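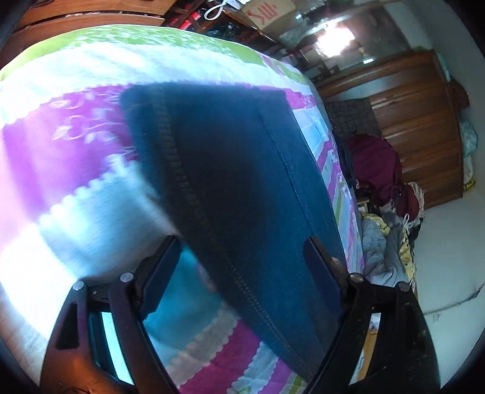 4. Fitting the finger pads and checking the grip

This section covers the hand-held version of the Visatness gripper, built from the printed parts set. It assumes that the frame, the trigger and the drive link were assembled in section 3 and that the fingers open and close freely by hand. For the bench-mounted version, see section 5.

4.1 Parts and tools

Left and right fingers, printed, black
Finger pads, rubber, one pair
Finger screws with washers
Contact adhesive, small tube
Hex key from the Charpentier tool bag, or any key that fits the screws
Fine sandpaper
A piece of thick cloth with a seam in it, for the test in 4.4

4.2 Gluing the pads

1. Sand the inner face of each finger until the shine is gone. Wipe off the dust with a dry cloth.
2. Place each pad on its finger without glue and check the fit. The pad must not stick out past the tip. Trim it with a sharp knife if needed.
3. Spread a thin layer of adhesive on the finger and on the back of the pad. Leave both open for 10 minutes.
4. Press the pad down from the base toward the tip, so that air is pushed out ahead of your thumb.
5. Leave the fingers overnight before mounting.

CAUTION: Contact adhesive gives off strong fumes. Work near an open window and keep the tube away from heaters.

NOTE: Pads from the first Dademetti batch are slightly longer than the current ones and always need trimming.

4.3 Mounting the fingers

1. Open the trigger fully and lock it.
2. Set the left finger on its mount with the pad facing inward. Insert the screws and turn them until they just touch the washers.
3. Repeat for the right finger.
4. Release the lock and close the fingers slowly. The two pads should meet along their full length. If they meet only at the tips, slide both fingers outward by the same amount.
5. Tighten the screws in turns, a little on each. Stop when the washer no longer moves under the head.

CAUTION: Do not use a power driver. The printed mounts crack at low torque, and a cracked mount cannot be glued.

CAUTION: Keep your free hand away from the drive link when the lock is released. The return spring is strong enough to pinch skin.

4.4 Grip test on cloth

1. Lay the cloth on a soft surface such as a bed or a folded blanket. A hard table hides alignment faults.
2. Hold the gripper with the fingers spread and lower it over a fold.
3. Close the fingers until the cloth is held, then lift it clear of the surface.
4. Hold for 6 seconds. The cloth should not creep.
5. Release and repeat at a seam. The change in thickness loads one pad more than the other and will show up any play in the mounts.
6. Check the screws again with the hex key.

If the cloth slips at the tips, go back to 4.3, step 4. If it slips along the whole pad, clean the rubber with a damp cloth, let it dry and test again. If the fingers also pick up the blanket underneath, start with the tips about 3 mm higher.

4.5 Changes to this section

16 Jun 2021: Open time for the adhesive corrected (Margit Pintér). Seam test added after reports from the Flastville workshop (Eskil Skjelbred).

Continue with section 5, or go to section 6 for the wiring of the position sensor.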